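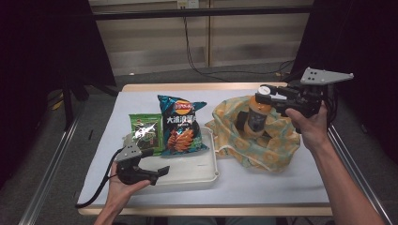 # The snack tray and other promises

The first thing Setareh Shokri asks a new client is what they eat at four in the afternoon. Chips, usually. Then she gives them a tray to put the chips on, and charges $282 for the visit.

I came to this with my arms folded. Tidying has been sold to us as a cure for so many things that I'd started keeping a mental list, and snacks seemed a thin excuse for another consultation. Shokri's business, Faltura, works out of two rooms in Fistport and has a single idea: everything you nibble at through the day should stand upright, in the open, in one shallow tray, and everything you drink should live in a cloth bag beside it. Cupboards are where food goes to be bought twice, she says.

Maybe. I bought my chips twice well before I owned a cupboard.

The tray itself is plain white plastic with raised edges. A small green pack of seaweed stands up in it quite well. A bag of Lay's, the ridged kind with 大波浪薯片 across the front, does less well and leans. Any bag of chips is mostly air and has its own opinion about posture. Shokri's answer is to put the heavier packets at the ends, and I can report that after three weeks at my place the heavier packets had been eaten first.

The bag I liked more than I expected to. Pale yellow, with teal-green and orange flowers, it crumples down by a bottle and looks cheerful doing it. Whether it organizes anything is another question. You can achieve the same effect with a pillowcase, and my grandmother did.

Aparecida Seixas, a retired pastry cook who now teaches evening classes at the Wenard centre, has been arguing with Shokri about this since March. Her objection is simple.

"If it's on the table, you eat it," she told me. "I worked beside a tray for most of my life. I know what a tray does."

Faltura's leaflet claims that 873 households have "changed their relationship with the pantry." I asked how that was measured. It's the number of trays sold. Nine of those went to one family in Szulc, who use them for seedlings and are very happy.

My own tray is still on the table. It has keys in it, a dead battery and half a packet of seaweed folded over and clipped with a peg.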